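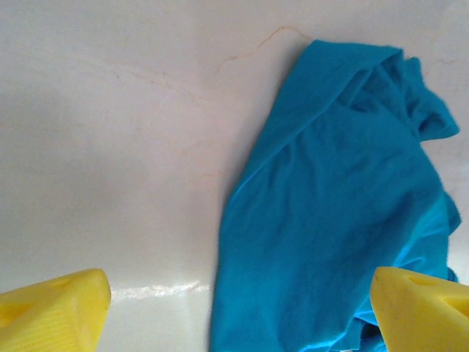

Search stories, notices, classifieds Go

Old T-shirts and worn towels find a second life at the Lamptey Street kitchen

Last updated 10/16/26

URNVILLE — If you have a drawer at home where the old T-shirts go, the ones that are too thin to wear and too soft to throw out, the shared kitchen on Lamptey Street would be very happy to take them off your hands. Since early September the kitchen has been wiping down its counters with cut-up shirts and retired hand towels brought in by the people who cook there, and the habit has caught on well enough that there is now a proper drop-off shelf inside the side door.

The kitchen will be familiar to most longtime readers. It has been open to anybody in Urnville who wants to book it for 43 years, and over that time it has turned out a good share of the town's jam, birthday cakes and funeral sandwiches. What newer visitors may not know is that the counters were replaced over the summer. The old ones had gone wavy near the sink, and after a long spell of saving up the kitchen spent $4000 on polished stone in a pale cream color, which came over from a yard in Zenberg on the back of a flatbed and took most of a day to get through the door.

People do love the new counters. They are cool to roll pastry on, and they make the whole room feel lighter, especially in the afternoon when the sun gets around to that side of the building. But polished stone has its own ideas about how it wants to be treated, and the first few weeks were a bit of a learning time for everybody. The green scrubbing pads had to go. So did the spray with the lemon in it, and the big jug of vinegar that had lived under the sink for as long as anyone could remember (it has moved to the laundry shelf and is doing fine there). Paper towels did the job all right, but the kitchen was getting through them at a terrible rate, and they left bits of lint that showed up every time the light hit the shine.

Then one of the regular bakers brought in a bagful of old cotton T-shirts cut into squares, and that more or less settled the matter. The cotton is soft, it soaks up a spill quickly, and when it's dirty it goes in the wash with everything else. Within a couple of weeks other people were bringing in their own, and the stack by the sink now runs to just about every color a T-shirt has ever come in.

Blue for the counters

The colors have turned out to be useful, too. As the pile grew there was some worry that a cloth that had been down on the floor might find its way back up to where the dough gets rolled, so the kitchen has sorted them. Blue and turquoise cloths are for the stone counters and nothing else. Gray and black ones are for the floor and the bottoms of the trash cans. Anything white is kept for drying glasses. Everything left over, which at the moment includes a great deal of orange from a softball team in Zokville that changed its uniforms, is used on the stove and the oven doors, where the orange is wearing down nicely.

Blue is the color they run short of. A busy day of baking can go through 17 counter cloths, and with the holiday bookings coming the kitchen would like to have enough to get from one wash day to the next without anybody having to stand at the sink rinsing.

What to bring

Cotton is best, and the older and softer the better. T-shirts, pillowcases, thin hand towels and flannel pajamas are all welcome. Please wash them first, without fabric softener if you can manage it, as softener keeps the cloth from drinking up water the way it should. You don't have to cut them up yourself, but if you would like to, a square about the size of a dinner napkin seems to suit most hands. Leave off the hems, the buttons and any part with a stiff printed picture on it. Zippers are a definite no — one small scratch on the old counters was neither here nor there, but on the polished stone it would show.

The kitchen can't use fleece, wool or anything with sequins. Bath towels are a little too thick for the counters, though the animal shelter in Zenberg is nearly always glad of those, and there is a box for them next to the drop-off shelf.

How the counters get wiped

For those who have booked the kitchen and would like to know what is expected of them, it is all quite simple. Brush the crumbs into your hand first. Wipe the stone with a blue cloth, warm water and a drop of plain dish soap, then go over it again with clean water, and finish with a dry cloth until you can't feel any dampness under your palm. Wine, coffee, tomato and lemon juice should be wiped up right away and not left until the end of the session. If you see one of the thin reddish or tan lines running through the stone, please don't scrub at it! That is part of the stone, and more than one kind person has already spent a good long while trying to get it out.

Used cloths go in the lidded pail by the back door. They shouldn't be left in a heap on the counter overnight, even a clean-looking heap, as the brighter colors can leave a little dye behind when they're damp. New turquoise and red shirts are the worst for it and are best washed a few times on their own before they come in.

Cutting evening planned

There will be a cloth-cutting evening at the kitchen later this month, with tea and whatever has come out of the oven that day. There are 8 pairs of good fabric scissors to go around, and you are welcome to bring your own from home if you are fond of them. Left-handed scissors would be especially handy. Children can come along and do the sorting by color, a job they tend to take more seriously than the grown-ups do.

The drop-off shelf is open whenever the kitchen is, and the week's hours are posted on the side door on Lamptey Street. Bags can also be left at the Zokville library desk, from where they come over with the returned books. If you would like your bag back, put a note in it.

12 comments Shared 31 times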